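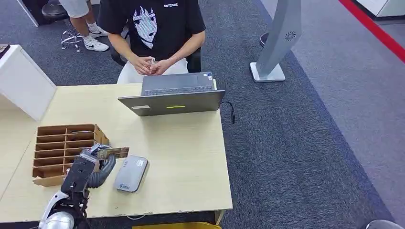 # The Long Life of Cardboard

In the valley of the Urell, paper was made from rags for a very long time before anybody thought to make a box from it. The oldest mill in Bililberg has the year 1717 cut into the stone over its door. The water wheel is gone, but the channel is still there, and children float sticks in it after school.

I went to Bililberg in April because I wanted to understand a material that I throw away almost every day. The mill belongs now to Engelhardt, a family firm that stopped making writing paper two generations ago. Today it makes board for boxes, trays and dividers, and most of what goes into the machine was already a box before.

The work starts at six in the morning, when the first trucks come with bales of old cardboard. The bales are dropped into a round tank of water, which the workers call the soup. It smells like a cellar and a little like bread. Tape, staples and plastic windows are taken out here, and I was surprised how much of the day is spent on tape. A foreman told me that he can recognize the season by it — before the winter holidays the soup is full of ribbons.

From the tank the pulp goes through screens and then onto a long wire belt, where the water falls away. After the presses and the hot rollers it is board again. The fibers become shorter every time they make this trip, so a part of new fiber must be added. How large this part should be is a question on which every paper maker has an opinion, and I heard several of them over lunch.

Engelhardt sells much of its board to Jandivmont, a workshop on the other side of the river with 52 employees. The people there cut and fold. They make cases for glass bottles, trays for seedlings and desk organizers with small compartments. The dividers are cut with slots and pushed together by hand, without any glue. A good folder, I was told, needs nine weeks to learn the basic forms, and much longer to learn when a sheet is too damp to be folded that day.

I tried it myself. My first grid stood crooked and two of the walls had a crease where no crease should be. The woman beside me finished hers while I was still looking for the second slot.

In the storeroom they keep old samples on 80 shelves, with the order number written in pencil on each one. There are hat boxes, egg trays, a case for a violin bow. Some of them are older than the road to the village. When a customer asks for something unusual, somebody goes up the ladder first to see if it was made before, and quite often it was.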